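Triple empate en la fase de grupos, ¿cómo se resuelve?

banda_izquierda
2025-07-31

Hola, a ver si alguien me aclara esto porque en el grupo del equipo llevamos dos dias discutiendo. Jugamos la liga mixta de ultimate de Clisemen, grupos de 4 equipos, pasan dos. Hemos acabado 3 equipos con las mismas victorias: nosotros, Privell y Moen. Movwood perdió todo.

Entre los tres nos ganamos en círculo. Nosotros a Privell por 3, Privell a Moen por uno y Moen a nosotros por dos. En diferencia general vamos primeros de largo porque a Movwood le metimos 11 de diferencia, pero la organización ha colgado una clasificación donde no cuentan ese partido. Es normal?? Yo siempre había visto diferencia general y ya está. El reglamento que mandaron por correo solo pone "se atenderá a los enfrentamientos directos", nada mas. Los cruces son en septiembre y queremos saber si reclamar o dejarlo.

disco_mojado

Es normal, sí. Cuando empatan varios se hace una miniliga solo con los partidos entre ellos. Primero victorias, luego diferencia de puntos en esos partidos. El de Movwood fuera, por mucho que duela.

Haz la cuenta: vosotros +3 y −2, queda +1. Privell +1 y −3, queda −2. Moen +2 y −1, queda +1. O sea Privell eliminado y seguís empatados Moen y tú para el primer puesto.

Pasáis igual – lo único que se discute es quién va primero. Si el cruce te da lo mismo yo ni reclamaba.

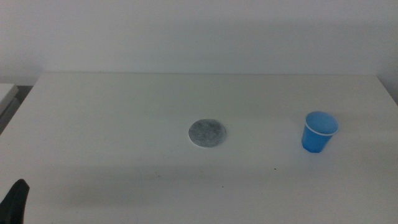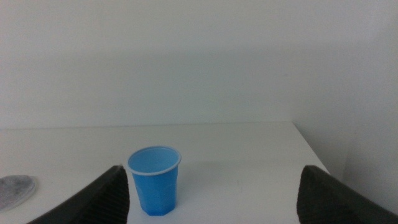

linea_de_fondo

La cuenta de disco_mojado está bien pero falta un paso. Una vez que sale uno del empate, muchos reglamentos mandan volver al principio con los que quedan, es decir mirar solo el partido entre los dos. Y ese lo ganó Moen. Entonces Moen primero y vosotros segundos.

Otros reglamentos no reinician, siguen bajando por la lista: puntos a favor entre los tres, y despues la diferencia general, donde saldríais ganando quizá. Con la frase que os mandaron yo entiendo lo primero, pero está mal redactada, la verdad. Pedid por escrito cuál de los dos usan. Ojo con el plazo, en el torneo que jugamos nosotros había 60 minutos desde el final del último partido y luego no te admitían nada. En una liga suele ser mas largo, mirad el correo de inscripción.

tiro_alto

a nosotros nos lo resolvieron con el espíritu de juego, el que tenia mejor nota pasaba. no sé si es legal pero nadie protestó

Comentarios

banda_izquierda: Gracias!! no había caido en que Privell quedaba fuera igual. Escribo a la liga y pregunto lo del reinicio.

disco_mojado: cierto lo del partido directo, se me pasó. Hazle caso a linea_de_fondo

viento_cruzado: lo de la nota de espíritu yo no lo usaría ni loco, la gente acaba puntuando para fastidiar

linea_de_fondo: de acuerdo, como último criterio antes del sorteo vale, antes no

Usamos cookies propias y de terceros para mejorar tu experiencia. Si sigues navegando aceptas su uso. Aceptar – Configurar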